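Zunano Bench Manual
Section 4: Recording and replaying the dish rack task

Print this page | E-mail this page

The dish rack task is the main test in the Wovimau two-arm study. The left arm loads the rack and the right arm waits over the open side of the surface until it is needed. Use this section to set up the bench, record demonstrations and run the trained policy.

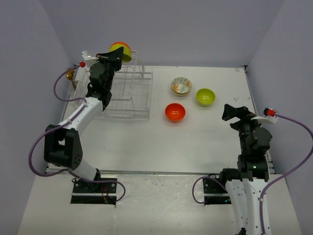 4.1 Before you start

1. Switch on both arms and wait for the status lights.
2. Check that the purple cables can move freely through the full reach of each arm. A tight loop at the elbow will pull the wrist off its path.
3. Put the rack at the back left of the surface. Put the bowls to the right of it, upright, with a hand's width between groups.
4. Keep the near part of the surface clear.

Note: Stacked bowls are allowed. The policy was trained on both single and nested bowls, and results for the two are kept apart in the log.

CAUTION: Keep hands outside the walls whenever the motors are live. Press the stop button before moving a bowl by hand.

4.2 Recording demonstrations

5. Open the Dehghan recorder and choose "rack, two-arm".
6. Move both arms to the start pose. The grippers should be open and clear of the bowls.
7. Start the recording, then guide the left arm to the first bowl. Close the fingers on the rim and lift before moving sideways.
8. Turn the bowl on its side above the rack and lower it between the upright wires. Open the fingers only when the wires are carrying the weight.
9. Stop the recording and mark it "keep" or "drop". Mark it "drop" if a bowl slid in the fingers, even if it ended up in the rack.
10. Change the bowl positions and repeat. The published set has 278 kept recordings.

Note: Record the idle arm as well. Early models trained on the left arm alone let the right arm drift into the rack area.

4.3 Running the policy

11. Load the checkpoint and set the batch size to 512 if you are training again from the start.
12. Set the speed limit to 68 per cent for the first run on a new bench.
13. Press Run. The arms go to the start pose and wait for a second press.
14. Watch the first lift. If the fingers meet the bowl below the rim, stop and redo the camera calibration in Section 3.

CAUTION: Do not reach in to save a falling bowl. Stop the arms first.

4.4 What to expect

In the Zasden trials the policy placed single bowls correctly in 97 per cent of runs. Nested bowls did worse, mostly when the inner bowl turned during the tilt. Slowing the tilt helped, at the cost of a longer run. Log nested failures under code N so that they can be compared with ours.

Shares: 12 | Comments: 3

Related items
Section 3: Camera calibration
Section 5: Reading the run log
Replacing gripper fingers
Cable routing for two-arm benches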